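October 2022 – gripper comparison, simulated kitchen counter

Picking this up again after Rostam's summary went out, because I don't agree with it. His line was that the two-finger gripper and the Ernetura soft one "perform equally on household items." I went through the logs last night and I don't think we can say that yet.

What we have: 2,000 simulated episodes on the marble counter, 1,858 of them usable. The rest died at reset with objects overlapping, and I'd like someone to look at those before we throw them out. If the resets that fail are mostly the crowded ones, then our usable set is the easy set, and any two grippers will look the same on it. Eylül thinks the failures are random. Maybe. She hasn't plotted it and neither have I.

Other things that bother me:

- Success is scored as "object above counter height at end of episode." A spoon wedged against a finger and hanging by luck scores the same as a clean grasp.
- Friction is one value for everything. Cucumber, knife, flowerpot, all the same. I find it hard to take a soft-versus-hard finger result seriously under that setting.
- The soft gripper model is two rigid pads with a spring. Darragh wrote it in an afternoon and said so at the time. Somehow it's now "the soft gripper" in the slides.

Today I reran the baseline only, the Franka with its black gripper, same counter and the mixed layout that Arvid built. I kept the view from the left side of the arm and went through the start poses one by one. 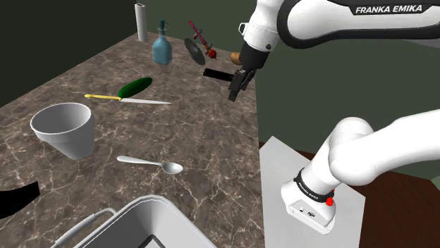 ## Notes from the start poses

Flat things are going to be the trouble. The white spoon and the knife both lie right down on the marble, and the fingers have to get almost to the surface to close on either. In my reruns the planner kept stopping high. Marit says the real arm at Jutthorpe does the same with the default clearance, so that part may be honest.

Pale on pale: spoon, flowerpot and basket are all some kind of white or light grey. Fine when we feed ground-truth poses. Not fine once the camera pipeline goes in, and that is the comparison Quiambao is paying for. I also don't love the marble for this, too much veining and gloss for a first camera test. Ask Arvid if he can swap in something dull.

The potato thing starts too near the wrist. From my view the arm covers part of it, and the black bar in front runs in behind the gripper, black on black. Any camera placed on this side will lose both of them at the start of the episode. Rostam's plan has one fixed camera on this side. I'd want a second one, or a wrist camera, before comparing anything.

Cucumber should be the easy pick, lying diagonally with open counter around most of it, but the knife sits right up against its near end. A grasp that drags instead of lifting will take the knife along and still score as a success. Check contacts.

## Before anyone quotes a number

1. Plot the failed resets against object spacing. (Eylül)
2. Change the success rule: object held clear of the counter for 100 steps, nothing else moved. (me)
3. Per-object friction, even if guessed. Write the guesses down in the Pillidwood folder with the configs.
4. Either fix the soft finger model or rename it "sprung pads" everywhere. Darragh to choose.
5. Same seeds for both grippers. I checked, and they weren't the same last time.

Rostam's answer to most of this was that the errors cancel out. I asked how he knew and we left it there. Could be he's right, and the two grippers come out level after all the fixes. I'd still bet a lunch on the hard fingers losing on the round things – the flowerpot rim is the one I can't call.

Reruns queued on the second machine, baseline first. Please don't kill the job, Arvid, it's the long one.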